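Sociologie du travail – L3, semestre 1
Séance 3 : Automatiser un poste, déplacer le travail
Mercredi 30 septembre 2020

Rappel de la séance 2
Nous avions distingué la tâche (ce qui est écrit sur la fiche), l'activité (ce que la personne fait pour y arriver) et le poste (ce que l'employeur paie). Les discours sur l'automatisation parlent presque toujours de la première et concluent sur le troisième. Gardez cette confusion en tête pour la lecture du dossier Zadano.

1. Le cas Zadano
Atelier de tri et de reconditionnement de petits objets ménagers, 40 salariés. En avril, la direction signe avec l'intégrateur Plikwood pour équiper l'atelier B. La plaquette promet 800 objets par poste et par jour, et la fin des « gestes pénibles ». On ne trouve dans le dossier aucune mesure de la pénibilité avant l'installation. Difficile, donc, de dire ce qui a été soulagé.

Ce qui est documenté, en revanche, c'est la création d'une fonction : 12 opératrices passent du tri à la « démonstration ». Elles tiennent une pince à la main et refont les gestes de saisie, afin que le système les apprenne. La convention collective ne connaît pas ce métier. Elles restent classées au coefficient de trieuse.

2. Ce que la plaquette laisse de côté
– La préparation : disposer les objets, les remettre en place, recommencer. Ce temps n'entre pas dans la cadence affichée.
– Le savoir-faire : saisir un objet mou ou des fils ne demande pas la même main que saisir une boîte. Qui est propriétaire de ce geste une fois enregistré ? Le contrat Plikwood répond clairement (le fournisseur), l'accord d'entreprise n'en dit rien.
– Le corps : tenir un outil à bout de bras sollicite le poignet et l'épaule. Je ne vois pas par quel miracle ce serait plus léger parce que l'outil est neuf.

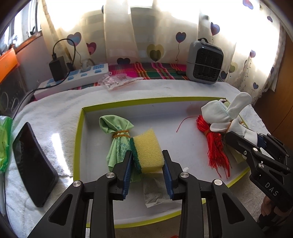 Fig. 2 – Travail de saisie à la pince tenue à la main : l'éponge entre les mâchoires, le lapin en tissu et les fils rouges à droite.

3. Discussion
La thèse du remplacement pur et simple me paraît faible, celle de la « montée en compétences » aussi. Dans les entretiens du rapport Nuritz, le mot qui revient est « attendre ». Reste la question des effectifs après la phase d'apprentissage, à laquelle la direction répond par une formule au conditionnel.

Pour la prochaine fois
Lire Farías, chapitre 2, et l'annexe du rapport Nuritz. Rédiger une page : à quel coefficient classeriez-vous les démonstratrices, et avec quels critères ? À déposer au casier 401.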